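高尔夫闲聊区 > 业余赛事 > 克勒顿(Clerkton)冬季队际赛,我们队到底该不该换人

楼主:三推保平安
先交代背景,免得新来的朋友以为我们是一支正经球队。我们队叫Nedow,在克勒顿球场打冬季队际赛,六人出场,取最好的五张成绩卡。上周对Verstraete队,输了17杆。输球我习惯了,问题出在第五张卡上:刚入队不到一年的Ryota Wada抓了个让计分员重新加了两遍的数字,而他前面那位老队员也没好到哪里去,于是两张都难看的卡里,我们挑了一张稍微不难看的交上去。
现在队里分两派。一派说下一场换回老面孔,先把排名保住;一派说冬季赛本来就是给新人练的,输就输。我是队里负责排名单的,也就是说两派都在骂我。请各位评评理。 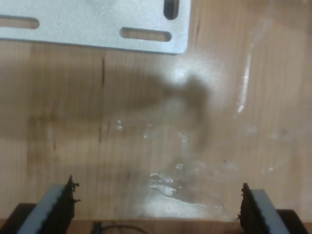 补充一下赛制,省得有人问。每队报名上限十二人,每场开球前一天晚上八点交名单,交了不能改,生病也不能改,上赛季有人发着烧打完十八洞就是这么来的。打完常规赛前两名进五月的决赛。我们目前第三,离第二差一场胜利,所以这事才吵得起来。要是排第七,大家早就和和气气喝茶去了。

2楼:沙坑常住人口
换。决赛名额就在眼前你跟我谈培养新人?新人有的是时间,我膝盖没有。

3楼:老铁杆不老
楼上膝盖的事说了三个赛季了。
我站另一边。Wada那轮我跟在后面一组,看得清楚。前九洞他只比标准杆多6杆,放在我们队算优等生。崩是从第十一洞开始的,开球进水,罚完又进水,第三颗球终于上岸了,人已经不在了。这种球谁没打过?你把他换下去,他下次站到第十一洞还是那片水。

4楼:Fetus
我是Verstraete队的,潜水很久,听说你们在吵,过来看看热闹。
说一句公道话,你们输给我们不是因为第五张卡。第五张卡你们差我们9杆,前四张加起来也差了8杆,哪怕你们最后一位跟我们打平,照样输。建议全队一起反省,不要逮着一个孩子。

5楼:三推保平安(楼主)
回4楼:谢谢对手来做赛后分析,比我们自己人算得细。另外,想问很久了,您这个用户名是怎么回事。

6楼:Fetus
注册的时候想打别的词,没打对,论坛又不给改。打了六年球,每次报名字都要解释一遍。下一个问题。

7楼:沙坑常住人口
4楼那个算法我不同意。前四张差8杆是正常波动,一场推杆手热一点就回来了。第五张一个人差9杆,那是结构性问题。

8楼:周二下午场
“结构性问题”,五个业余选手凑一支队,每个人身上都是结构性问题。沙坑兄你自己那张卡计进去了吗?

9楼:沙坑常住人口
没计进去。我是第六张。

10楼:老铁杆不老
哦。

11楼:周二下午场
所以事情是这样的:Wada的卡再难看,也比你的好看,然后你提议把他换掉。

12楼:沙坑常住人口
我提议的是换人,没说一定换谁。你们不要过度解读。

13楼:三推保平安(楼主)
本来想给沙坑留点面子的,既然他自己说了,那就这样。
贴一下我们请Tsutomu Miyazaki来看球之后给的意见。不熟悉的说一下,他在克勒顿教青少年班,跟我们没有利益关系,报酬是一顿午饭。他陪我们走了后九洞,话不多,最后让我记了几条,我照抄如下:

一、热身时间花错了地方。全队都在练习场上抡一号木,推杆果岭上一个人都没有。克勒顿冬天的果岭比夏天慢一大截,不先推几个,头三洞都在交学费。

二、第十一洞不要拿一号木。用铁杆打到147码的标记桩附近,第二杆再考虑攻果岭。他原话是“那片水不会因为你勇敢就变窄”。

三、组与组之间不要传成绩。我们有个坏毛病,前一组打完就发消息通报,后一组的人一边走一边算账,算着算着就把球算进树林里了。 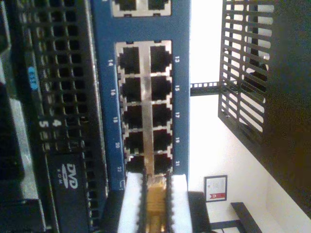 四、名单提前两场定好。临时换来换去,场上的人老想着自己会不会被换,场下的人老盼着别人打坏。这条他说的时候看了我一眼。

14楼:老铁杆不老
第三条就是在说我,我认。我发消息是想鼓舞士气。

15楼:周二下午场
你上周发的是“前面已经崩了,靠你们了”。我在第十三洞收到的,当场三推。

16楼:Fetus
第二条你们就这么公开贴出来了?我们队也有人天天往那片水里打,我转发了,多谢。

17楼:三推保平安(楼主)
……失策。

18楼:沙坑常住人口
一二三我都同意,第四条有保留。两场太久。万一有人状态特别差,难道眼睁睁看着他打两场?一场一定,灵活。

19楼:晨露未干
外队路过。我们队去年试过提前定名单,头一场很惨,第二场明显松弛了,至少没人在更衣室里拉票。但我们最后也没进决赛,所以你们看着参考。
还有一个办法:每场固定四个人,剩下两个位置轮着来。吵架的范围能缩小一点,吵还是照吵。

20楼:老铁杆不老
19楼这个我觉得行。不过谁算固定的四个,估计又能盖一栋楼。

21楼:周二下午场
按最近三场的平均杆数排,别投票。上次投票选队服颜色,选出来那个绿,我现在还不愿意穿着它进加油站。

22楼:沙坑常住人口
那个绿是我提的。

23楼:周二下午场
我知道。

24楼:三推保平安(楼主)
综合一下。下两场名单我今晚就交出去,前四位按平均杆数,Wada继续打,第六个位置沙坑和晚到的那位老陈一人一场。不服的可以在这楼里骂,别打我电话,上次半夜十一点有人跟我讨论挖起杆。
推杆果岭开球前四十分钟集合,我会点名。一号木先放车里。

25楼:沙坑常住人口
第一场我上还是老陈上?

26楼:三推保平安(楼主)
老陈。

27楼:沙坑常住人口
行吧。那我去当球童,给Wada背包,顺便在第十一洞把他的一号木藏起来。

28楼:Fetus
这场我们轮空,我也去看。第十一洞边上有把长椅,视野很好,先占座了。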